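3.2 Floor textiles and sound transmission in occupied rooms

The second part of the study deals with impact sound in rooms that people were using at the time of measurement. Laboratory values for floor coverings are usually obtained on a bare concrete slab with a standard tapping machine. They say little about a woven mat that has been walked on for years, lies on an uneven floor, and shares the room with furniture. We therefore measured in homes, with the residents' own textiles left where they were.

Homes were recruited through the housing office in Solora and through a notice at the Pruten weaving school. Of the 400 households that received the notice, 20 agreed to a visit and had a floor covering that met the size requirement. A covering was accepted if the tapping machine could stand on it with all feet at least a hand's width from the edge. Coverings glued or nailed to the floor were excluded, as were coverings laid on top of a second textile.

Each covering was assigned to one of three groups: flat weave, pile, and mixed structure. The mixed group contains textiles in which thick bands alternate with thinner ones, so that the surface is not of even height. This group caused the most difficulty. When the hammers struck a thick band, the level in the room below fell clearly, but a shift of a few centimeters could put two of the hammers on a thin band and cancel most of the effect. We dealt with this by taking readings at four positions per covering and turning the machine by a quarter turn between them. The energy average of the four readings was used in all later steps.

Background level was recorded before and after each series. A series was dropped if the two background readings differed by more than 3 dB. Most of the dropped series were taken in the late afternoon, when traffic on the road past the Rivadeneyra estate was heaviest, and these were repeated on a Monday morning. In total 2,647 one-third-octave spectra were kept for analysis.

Flat weaves gave a reduction only in the upper bands, as expected from their low thickness. Pile coverings gave a reduction that began lower and rose steadily with frequency. The mixed group lay between the two, with a wider spread than either. Thickness alone explained this spread poorly. Adding the share of surface taken up by thick bands improved the fit, and adding the age of the textile as reported by the resident did not. We do not regard reported age as reliable - several residents had inherited the piece and could only guess.

Objects standing on the covering were a further source of variation. Light containers and small household items had no measurable influence unless they touched the frame of the tapping machine. Heavy furniture pressed the textile flat for some distance beyond its feet, and positions near such furniture were avoided. Figure 3 gives two views of household floor textiles. 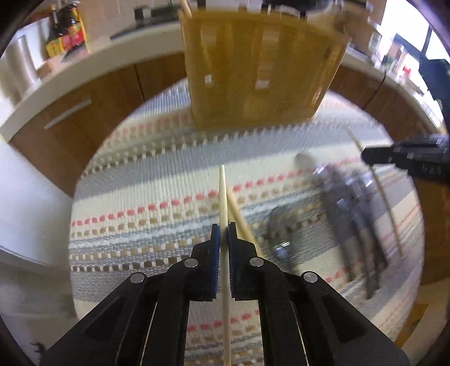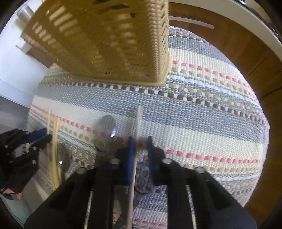 Figure 3. Floor textiles with household items: a rug with wooden sticks (first view) and a striped woven mat with a tan plastic basket (second view).

Vol. 20, No. 3

The classification in Section 3.2 was made by two of us working separately (Arango and Mosquera). Disagreements concerned the border between flat weave and mixed structure and were settled by measuring the height difference between adjacent bands with a depth gauge. A difference of 2 mm or more placed the covering in the mixed group. This limit is arbitrary. Moving it to 3 mm transfers two coverings to the flat weave group and lowers the spread of the mixed group slightly, but leaves the order of the three groups unchanged.

Results for timber floors are treated separately in Section 3.3, using the Ustitz correction for low-frequency bands.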